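Workshop tips: house rules for hand-held grippers

Posted 22/12/2019 in Tips & Tricks, Shop Rules

I've been promising this one since July, when Lina Bitar wrote in to ask what our written rules look like for people working with hand-held grippers. Short version - they used to be a sticky note, and now they're two pages taped inside a cupboard door. I'm going to go through most of it, with the bits I argued about and lost.

If you're new to the page, we collect demonstrations for robot arms. A person does an ordinary household job with a gripper in each hand, over and over, and the arm learns from the recordings. Opening drawers, mostly, this winter. Also picking small things up off furniture and putting them somewhere else, which sounds like the easiest job in the world until you do your first full shift of it.

Before you pick anything up

Wrists first. Roll them, shake them out, do whatever silly stretch you like. The grippers aren't heavy when you lift them off the shelf and they're very heavy by lunch. I've had a sore thumb for most of a year because I thought warming up was for athletes.

Then your markers. Ours are the black-and-white square kind, and they have to be clean and flat. Wipe with a dry microfiber cloth. No glass cleaner! Somebody at our Plornisthorpe shop used glass cleaner and the print came off on the cloth, and we lost a morning printing new ones. If a corner is lifting, peel the whole marker off and replace it. Don't press it back down with your thumb and hope. I've done that. It came up again halfway through the next take and the tracking wandered off into the ceiling.

Squeeze each gripper open and shut six times, slowly, and watch the jaws close evenly. Our rule says six because Sibusiso Shezi wrote it down as six and I've never found a reason to change it.

Where to stand

Square on to the furniture, feet apart, toes just short of the front edge. If your toes are under the table you'll lean back without noticing and your elbows will lock. Both arms out in front, elbows a little bent, and let the grippers come to the work. Short sleeves are best, or roll them up well past the elbow. Floppy cuffs love to drift over a marker.
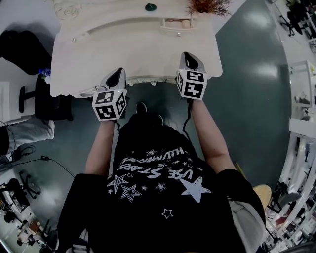 Elbows are the thing I nag about most, so bear with me. A locked elbow makes a jerky pull, and a jerky pull teaches the arm a jerky pull. You want the drawer to come toward you at the speed you'd open it at home with someone asleep in the next room. If it sticks, stop, let go, back off a hand's width and come in again. Don't wrestle it. We mark a stuck drawer as a stuck drawer in the log and keep the take, and I'd much rather have an honest failed pull than a heroic one.

Small round knobs are a pain, by the way. Come at them straight, not from above, and close the jaws behind the widest part. If you grab just the front of the knob it'll slip off as soon as there's any weight in the drawer. Beginners always grab the front.

And if you have two knobs on one wide drawer, decide before you start whether it's a one-hand or a two-hand pull. Changing your mind in the middle makes the drawer rack sideways in its runners, and old furniture doesn't forgive that. I glued a runner back in with wood glue and two clamps and it took the whole evening to set.

Cables

This is the section everyone skips, so I've put it in the middle where you might trip over it (sorry).

Leave slack. You should be able to stretch either arm right out without feeling a tug. Let the cable fall on the outside of your forearm and check it again after you turn around, because it will have moved. Adapters get pushed to the wall side or taped down flat. We use cloth tape, folded over at one end to make a tab, and that fold saves so much fingernail misery.

Don't coil the cable around your hand when you put things away. Big loose loops, a hook-and-loop tie, done. Tight little coils break the wire just behind the plug and then you get a gripper that works only when you hold it at a funny angle. We had one like that called Hattar (we name them, I don't know why) and it wasted more of my time than any tool I've ever owned.

Water, bags and other stuff

Drinks are allowed, with a lid on. A screw cap, mind you. A flip straw is not a lid, and I lost that argument at first and won it later after the thing with the orange juice. Put the bottle down somewhere your arms don't swing.

Bags go out of your walking line. I'd love a proper row of hooks and I've asked for one.

Chairs can stay nearby, and I think they should. You need somewhere to sit between sets. Just push them far enough over that you can take one full step backward without meeting an armrest.

How long to go for

Our log sheet had a column for "tired?" and people always wrote no. So we took the column out and put in a hard stop. The 200-take limit is per person, per day, and it doesn't roll over. If you did fewer yesterday you don't get to do more today. I thought this was fussy when it came in. Then I looked at my own late takes from before the rule and they were sloppy, wandering things, and I threw out a good pile of them.

Change hands on the one-handed jobs too. Your off hand will be terrible. That's fine, keep it up for a couple of weeks.

Working in pairs

Skorstead was our first job with two people working the same piece of furniture, and we wrote the pair rules during it, in pencil, with a lot of crossing out. What survived:

Say it out loud before you reach. "Reaching left" is plenty. You feel like a fool for a day and then you stop noticing.

One person calls start and stop. Swap at the break if you both want to be the boss.

Keep your gripper out of the other person's way while they're on the drawer. Hold it still, jaws open, down and to the side. Waving it about while you chat is how markers get knocked.

If anybody says stop, everybody stops, and you don't ask why until both grippers are lowered. I'm not chatty about this one. It's the only line on our two pages that is underlined. 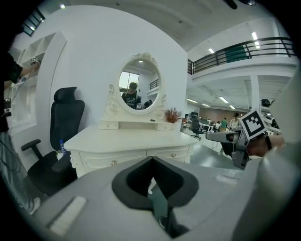

The vanity with the oval mirror, and a second gripper held out on the right.

Mirrors and shiny stuff

Mirrors deserve a section to themselves. They show you people, windows and sometimes a marker that isn't really there, and tracking software can be very gullible. You've got two choices and we do both. Either cover the glass with a matte cloth for a clean set, or leave it bare and write MIRROR in big letters in the log so whoever sorts the takes knows what they've got. Homes have mirrors in them, so you do want some bare ones. Just don't mix the two in one set without a note. I did, at Druvov, and I had 354 takes to go back through by eye over a long weekend with a lot of toast.

Glossy floors do a milder version of the same thing with ceiling lights. Walk the spot before you start and look down. If a light is bouncing right where your hands will be, shift the furniture a little, or shift yourself.

Looking after the furniture

The furniture takes more of a beating than the tools do. Things that have helped:

Rub a stub of plain candle along the drawer runners when they start to drag. Do both sides. Wipe off the crumbs of wax or they'll pick up dust and you're worse off than before.

Tighten the knobs at the start of every day. A loose knob spins in the jaws and ruins the take, and it's always the same one that works loose. A drop of clear nail polish on the thread holds it pretty well.

Painted edges chip where the jaws land. Put soft pads on the jaw tips and check them for grit, since one grain of sand will scratch white paint all day long before you spot it.

Dried plants and other pretty things on top can stay as long as they're in the same place from one take to the next. They shed, though. Keep a little paintbrush handy for sweeping up.

The log

Write it as you go. Name, tool, piece of furniture, which drawer, what happened. Use boring words. "Slipped" is a good word. "Weird" is not, and I say that as a person whose early logs say weird on every page. Once you're past 2,000 takes on a project you will not remember a single one of them, I promise you, and the log is all you've got.

If someone walks through the background, note it. If they'd rather not be recorded, the take gets deleted that day, and we ask before we start anyway. Lina asked about this part specially. We put a card on the nearest desk saying we're recording and what time we'll be finished, and we tell people in person too - nobody reads cards.

Putting away

Jaws open, never shut. The springs last longer. Batteries out and on the charger, but take them off before you lock up. Markers facing inward on the shelf so they don't rub against their neighbors. Pads checked, tape picked up off the floor, water bottles home with their owners.

I still owe you the page on cleaning the jaw pads without making them slippery. I've tried dish soap and rubbing alcohol so far and I'm not thrilled with either one. If you've got something better, leave it in the comments and I'll give it a go after the holidays.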